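Risthorpe Seed Library: second progress report

Period covered: October through April

Hello again from the back of the feed store! I know the form asks for two pages, and I know the last one ran over, so I'll try to keep the bean talk under control this time. You asked me in the fall to be more specific about germination and less specific about my feelings on germination, and I've taken that to heart.

Where we were at the last report

When I wrote in October we had a cabinet, a freezer, and a lot of seed in envelopes that people had dropped off over the years with notes like "good beans" and "Grandma's, the purple kind." The grant was meant to get us from there to a working library with known, tested seed that people in the county could borrow in spring and return in fall. We'd promised you three things: test the old seed, get the catalog into shape, and grow out fresh stock of anything that was getting weak.

The testing is finished. The catalog is mostly finished. The growing out is just getting going, which is where it should be in April up here, although I'd have liked the greenhouse heater to behave itself in March (more on that later).

Germination testing

We ended up with 224 separate lots to test. That is more than I told you in the application, where I'd guessed from the number of drawers and forgot how small a lettuce envelope is. Every lot got the damp paper towel treatment in a zip bag on top of the refrigerator, with the date and lot number in pencil. I tried marker first and the ink bled into the towel, so the first batch had to be run again. My own fault, and it cost us a week and not much else.

Beans and peas came up beautifully. Some of the pole beans are older than the cabinet and they still sprouted like they were planted yesterday. Squash was good. Tomatoes were better than I had any right to expect, considering that a whole shoebox of them spent years in somebody's garage. Onions and parsnips were a disaster, as they always are once they get past a couple of winters, and I've stopped trying to save the old lots. We'll buy or beg fresh seed and start over with those two.

In all, 37 lots came in below the line we'd set, meaning fewer than half the seeds sprouted. Those are the ones that go to the front of the planting list this summer. A handful of lots didn't sprout at all. I ran every one of those a second time with a longer soak, and two of them gave me a single sprout each, which I've potted up and am treating like royalty. One is a pepper. The other was labeled as a melon, but from the first true leaves I'm getting more and more suspicious that it's a cucumber. We'll know by July.

The three local ones

You asked particularly about the varieties that we think aren't being grown anywhere else nearby, so let me take them one at a time.

Sulel is the flat brown bean that came to us with the oldest notes. It's a dry bean, good in soup, slow to climb and then impossible to stop. Germination was fine and we have plenty, so I've been able to set aside a reserve jar in the freezer and still have enough to lend. If anything it's a little too easy to like. People ask for it and never ask for anything else.

Kirui is the pale winter squash with the hard rind. It's the one I worry about. The seed is healthy, but squash cross with their neighbors if you look away for a minute, and two of the fruits grown last year from our seed came out striped. That means some of our stock has a little zucchini in its family tree. I've pulled the suspicious lot off the lending shelf, and this year we're hand pollinating: tape the flowers shut in the evening, open them up at sunrise, do the bees' job with a paintbrush, and tape them closed again. It's fiddly and the tape doesn't stick when there's dew, but it does work if you keep at it. The plot for this is at the far end of the old rail bed, well away from anybody's zucchini as far as I can find out.

Goltisitz is the big leafy cabbage, and it's a two-year job, so there's not much to show yet. We dug the best heads in the fall with their roots on and kept them in damp sand in my root cellar. Most of them made it. A few went soft from the outside in and smelled about how you'd imagine. The survivors go back into the ground as soon as the soil can be worked, and they should flower this summer. Cabbage wants company to set decent seed, so I was hoping for a bigger group than we've got, but it's enough to try.

The catalog

The catalog used to be an index card box plus whatever I could remember. Now it's a spreadsheet, with a line for every lot: where it came from, what year, how it tested, and anything the donor told us. The donor notes were the slow part. A lot of them were over the phone, and the conversations tended to wander off (one call about lima beans went on for an hour and covered a flood, a divorce and a very good dog). I've kept the stories in a separate column. I know they aren't data in the way you'd like, but they're the reason people come in, and in two cases they let me work out that we had the same bean under two different names.

There's also a printed version hanging on a string by the cabinet, because plenty of our borrowers don't want to look at a screen to pick a tomato. I reprint it whenever it gets too scribbled on. The scribbles get typed in first.

Still to do on the catalog: the flowers. I left them till last and I'm a bit sorry now. Half the envelopes say "pink."
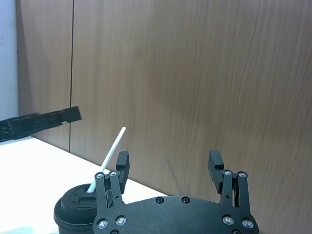 Lending so far

We opened the cabinet for spring borrowing in March and it's been busy. We packed 600 small envelopes over the winter, and I thought that would carry us well into next year. I'm now thinking we'll be packing again before the summer is out. Tomatoes went first, then peas, then a sudden run on dill that I can't explain at all.

The borrowing rules are still the simple ones. Take what you'll plant, sign the book, bring some back in the fall if the crop comes good. I decided against fines or reminders. Last year's return rate wasn't great, and I know you raised that. What I've done is mark each envelope as easy, medium or tricky, and I steer new people to the easy ones (beans, peas, lettuce, tomatoes), where you'd have to work pretty hard to get the seed wrong. The seed saving evenings should help too. We held three over the winter, all at the feed store after closing, with the space heater going and everybody in coats. The one on tomatoes was the fullest. We squished, we fermented, and the store smelled interesting the next morning. I did apologize.

Money

Spending is close to plan. The freezer came in under budget because I found a scratched one on sale. Envelopes and desiccant went over, for the reason above. The isolation netting is bought and paid for and sitting in my hallway. The one surprise was the greenhouse heater, which quit during a cold snap in March and took a bench of pepper seedlings with it. The repair was covered by the line we'd set aside for odds and ends, and that line is now pretty well empty. I re-sowed the peppers the next day and they're up, just smaller than I'd like.

I'd like your okay to move what's left over from the freezer into envelopes and printing. It doesn't change the total. The full table is on the sheet that goes with this report, receipts attached in the order I found them.

What's been harder than I expected

Time, mostly. The testing went quickly once the routine was set, but keeping the records straight as people came in and out was a bigger job than I'd put down in the application. I'd plan for it differently if I were starting again.

Space is the other one. A proper grow-out takes more room than you'd think, and you can't put two squashes of the same kind side by side. We have the rail bed plot, my garden and a corner behind the feed store, and I've also got a yes from the church in Risthorpe for a strip along their south wall. That wall gets very hot, so it's going to be peppers. I'm still looking for one more spot for corn. Corn pollen travels on the wind and I would need a good distance from everybody's sweet corn, which around here is a tall order. If it doesn't come together by the end of May, I'll leave the corn in the freezer till next year. It tested well and it can wait.

Plans between now and the next report

The cabbages go out first, then peas, then the weak beans once the ground warms up. The squash gets started indoors in May and the taping and paintbrush business should begin in July. Of the weak lots, I expect to get up to 30 into the ground this season. The others are either things we have a second, better lot of, or flowers.

I'd also like to hold an open afternoon at the rail bed plot in August, when the Sulel beans are at the top of their poles and the Kirui are starting to size up. You'd be very welcome, and I'll send a date once I know when the squash will be worth looking at. Wear boots, the path floods at the low end.

The next report will have the harvest numbers, the return rate for the spring envelopes, and a ruling on the melon.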